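Celville Play Kitchen Tabletop Set – Data Card

Summary

The Celville Play Kitchen Tabletop Set is a collection of pictures of toy food, dishes and small kitchen items arranged on a white tabletop. It is maintained by the Prendesus household objects group and is intended for work on naming, grouping and locating everyday things. The full release contains 3086 pictures, divided into 97 arrangements. Each arrangement keeps largely the same group of items and changes where they are placed.

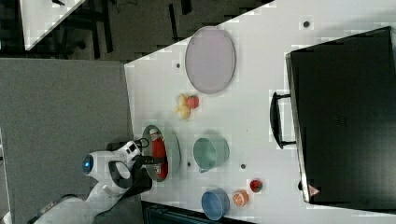
Page last changed: August 2, 2025

Contents of the arrangements

Items are recorded under plain names. Brand names are not used as labels, and toy food is always marked as toy. The following names apply to the arrangement shown on this page:

plate, lavender
plate, gray-green
bowl, mint green
bowl, blue
colander, light green, oval
ketchup bottle, red with white cap
toy banana, yellow
toy strawberry, red
toy fruit slice, orange
toy tomato, red

The lavender plate was entered as "platter" by some annotators, as its outline looks oval from a low angle. Both terms are accepted in the source files and are merged on export. The colander is kept separate from the bowls and must not be merged with them.

The toy banana and a toy strawberry often lie side by side. They are labeled as two items in every case. A second strawberry may be present elsewhere on the table, and annotators should check the whole surface before closing a record.

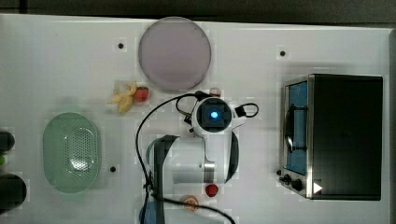 Plate, peeled toy banana, strawberries and green colander, overhead view.

Labeling rules

Partly hidden items are labeled when enough is visible to name them. A small red item that cannot be told apart as tomato or strawberry receives the label "small red item" – no guess is to be entered. Items that run past the border of a picture follow the same rule.

Position is recorded in relation to the nearest dish, using "on," "in," "beside" or "across the rim." The last of these was added in June at the request of Rosine Lemaire, after reviewers disagreed on bottles that touch a dish but do not lie fully inside it.

The dark holes in the tabletop are part of the furniture and are not labeled.

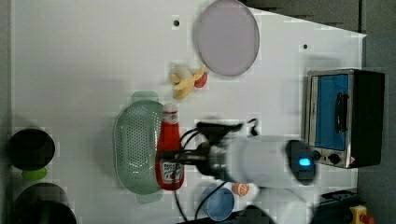

Review and known limits

A sample of 713 pictures was checked a second time by Shabnam Lashari and Atif Memon at the Urkdale office. Corrections were made to 18 records, most of them involving the colander or the orange fruit slice. The set covers a narrow range of dishes and should not be used alone to represent home kitchens in general.

Contact

Questions about labels should be addressed to Waqas Paracha. Requests for the Rastogi companion list of dish names should be addressed to Aiguo Tian.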